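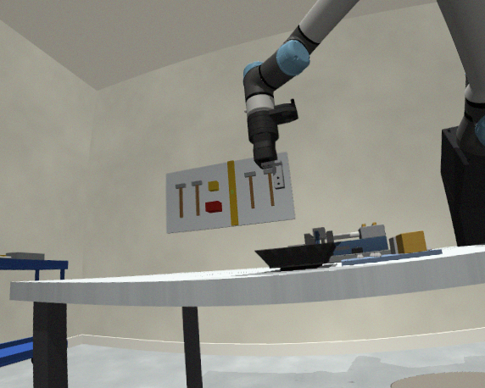 ARBEITSWELT / VOR ORT

»Angst hatte ich vor der Stille«

Montage bei Brosta, kurz nach sechs, Kaffee aus dem Automaten. Die Schichtleiterin hat wenig Zeit, das sagt sie gleich zweimal. Seit dem Frühjahr arbeitet in ihrer Abteilung ein Roboterarm mit, eine zweite Zelle soll folgen. Geplant wird das alles am Rechner, in einer nachgebauten Werkstatt mit Werkbank, Wandtafel, Hämmern. Sie kennt die Bilder auswendig. »Ich hab die Simulation öfter gesehen als meine Kinder, zumindest im Juni.«

Vor 19 Jahren hat sie hier angefangen, Handmontage, Gehäuseteile für Voltent. Kleine Serien, viel Umrüsten. Früher machten zwei Leute das Einlegen, Umsetzen, Ablegen. Stundenlang. »Man hat das im Handgelenk gemerkt und irgendwann in der Schulter. Das vergessen die, die heute sagen, früher wars schöner.« Ob es schöner war? Sie überlegt. »Lauter. Man hat mehr geredet.«

Die Belegschaft erfuhr vom Roboter über einen Aushang. Schlechter Start, findet sie bis heute. Ein Blatt Papier neben dem Speiseplan, darauf das Wort Zukunftszelle. In der Pause danach: Gerüchte, wer geht, wer bleibt. 114 Leute arbeiten am Standort, und an dem Tag hatten alle eine Meinung. »Ich auch. Meine war nicht druckreif.«

Entlassen wurde keiner. Zwei Kollegen gingen in Rente, die Stellen wurden nicht neu besetzt, und das lässt sie so nicht als Erfolg durchgehen. »Die Stellen sind weg. Da muss man auch mal das richtige Wort nehmen.« Der Betriebsrat hat durchgesetzt, dass die Schulung in der Arbeitszeit läuft. Abgelehnt wurde dagegen eine höhere Eingruppierung für alle, die den Roboter bedienen. Darüber wird noch gestritten. Mehr will sie dazu nicht sagen, »steht sonst morgen am Brett«.

Was macht man jetzt den ganzen Tag? Sie zählt an den Fingern ab, hört wieder auf. Teile bereitstellen. Störungen quittieren. Greifpunkte prüfen. Abläufe mit der Planung durchsprechen, das vor allem. Der Dienstleister, Zustusness, baut jeden neuen Ablauf erst virtuell auf, dann sitzen die Monteure mit am Bildschirm und meckern. Ausdrücklich erwünscht. Anfangs war das nicht so. »Die haben uns das fertig hingestellt, und nach einer Stunde war klar, so legt das kein Mensch hin und so holt es auch keine Maschine raus.« 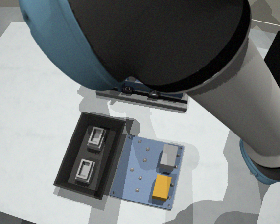 Über die Ablage haben sie am längsten gestritten, sagt sie. Wohin mit den Teilen, in welcher Richtung, wer kommt noch dran, wenn der Arm darübersteht. Sie tippt auf den Ausdruck vor sich: dunkler Behälter, darin zwei hellgraue Teile hintereinander, daneben die blaue Platte mit den kleinen Stiften und den zwei Klötzen, einer grau, einer gelb-orange. »Sieht nach Kinderbaukasten aus. Da stecken aber drei Wochen Diskussion drin.« Die Planer wollten den Behälter weiter hinten. Die Monteure nicht, die müssen schließlich nachfüllen. »Und wenn der Arm so tief drüberhängt wie hier, sieht man von der Vorrichtung die Hälfte nicht mehr. Das merkt man am Bildschirm auch, wenn man den richtigen Blickwinkel nimmt. Hat halt erst keiner gemacht.«

Seitdem gibt es eine Regel, selbst geschrieben, eine halbe Seite. Kein Ablauf geht in die Halle, bevor ihn nicht jemand aus der Schicht freigegeben hat. Die Unterschrift zählt. Für sie die wichtigste Änderung von allen, wichtiger als die Maschine.

Und die Zahlen? Vor der Umstellung liefen 200 Teile pro Schicht, das Ziel lautete 500. »Das Ziel hing da auch, neben dem Speiseplan.« Erreicht wurde es nicht. An guten Tagen fehlt wenig, an schlechten steht der Arm, weil ein Teil schief liegt, und dann steht man davor mit der Fernbedienung und wartet auf den Rückruf. Die Hotline sei nett. Nett und weit weg.

Im Nachbarwerk bei Jansen, erzählt sie, laufen solche Zellen schon länger. Sie war zwei Tage drüben zum Zuschauen. Gelernt hat sie dort vor allem was über Pausen. Weil die Maschine keine macht, verschieben die Leute ihre, erst zehn Minuten, dann fällt sie aus. »Das fängt ganz harmlos an, man will nur noch die eine Störung wegmachen.« Bei Brosta wird die Zelle jetzt zur Pause angehalten. Gab Ärger mit der Fertigungsleitung, 50 Teile weniger, hieß es. Sie zuckt die Schultern. Bleibt trotzdem so.

Einsamer ist es geworden, das ja. Wo früher zu zweit gearbeitet wurde, steht oft nur eine Person. Die Jüngeren stört das weniger, meint sie, die älteren Kollegen schon. Einer hat um Versetzung ins Lager gebeten, wegen der Gespräche. »Angst hatte ich nie vor dem Ding selber. Angst hatte ich vor der Stille.« Sie rotieren deshalb jetzt, zwei Stunden Zelle, dann zurück an die Handplätze. Die gibt es nämlich noch, für alles, was klein, krumm oder eilig ist. Also ziemlich viel.

Ob sie zurück wollte? Nein. Die Schulter ist besser geworden. Nachts schläft sie wieder auf der rechten Seite. Nur beim Reden über die zweite Zelle wird sie vorsichtig, da ist die Besetzung noch offen, und sie hat der Planung eine Liste mit Fragen geschickt. Antwort steht aus.

Dann piept es draussen in der Halle, sie trinkt im Stehen aus und nimmt den Ausdruck mit. Störung an der Zelle, Greifer meldet kein Teil.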